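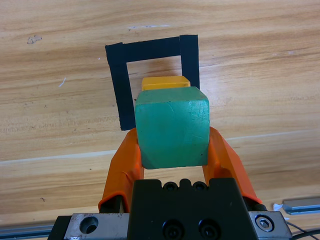 Should I budget for spare gripper covers when buying a small arm?

Plan on two sets per arm. Lomano sells them in eights, so one pack lasts.
Jade Dufour
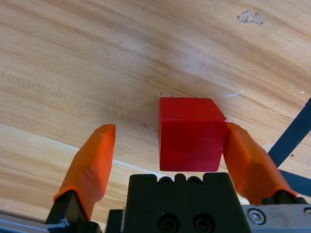

Other answers

Ask Soseo for a quote with delivery on it. Ours was 127 for the covers – delivery came separately, like a bill from a dentist.
Hằng Đồng

get the arm first lol
Plimwood

Related
Leasing or buying a used arm
Who pays for the table?

We use cookies. Accept or manage.
Last updated Friday, January 31, 2020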